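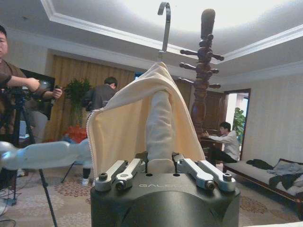

Photo: Iara Farías

Most hotels I stay in now leave a small card on the pillow or by the sink. It says that if I skip housekeeping I will be helping the planet. Sometimes I get points for it. At one place in June I was offered a drink voucher worth 2 dollars off.

I think the card should go, and I think daily cleaning should come back as the normal thing, with skipping it as a choice a guest has to ask for.

I worked the front desk at the Montes for six years, so I have seen this from the other side. When the hotel made cleaning optional, the room rate stayed the same. The housekeeping staff went from 53 people to some 20 fewer than that. Guests who took the offer felt good about it, and a few told me so at checkout.
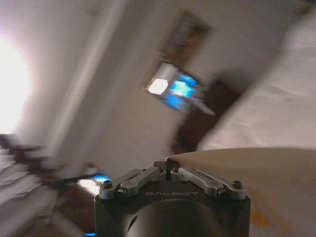 The people who stayed on the job did not get an easier day. Soledad Núñez cleaned the fourth floor the whole time I was there. A room that has been used for four nights without service takes her much longer than four quick visits would suggest. There is more trash, the shower has a film on it, and the towels are in a wet pile. She was still given the same number of rooms per shift.

I don't doubt that washing fewer sheets saves water. Hotels can do that without sending fewer people upstairs. Change the linens every third night, hang the used towels back up, and still have someone come in to empty the trash and wipe down the bathroom. Octavio Ulloa, who managed the Pustau before he retired, ran it that way and had few complaints.

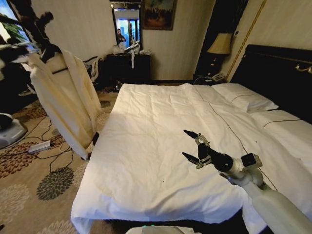

Guests have a stake in this too. A hotel room is expensive, and a good part of what we pay for is not having to keep house. I can sleep under a creased duvet, and at home I usually do. But a wrinkled white cover on a big bed under a padded headboard makes me think about the bill. If the service is gone, the price should come down by what the service cost.

Until that happens, I ask for the room to be cleaned every day, and I leave a tip each morning, because the same person may not be on shift when I check out on Friday.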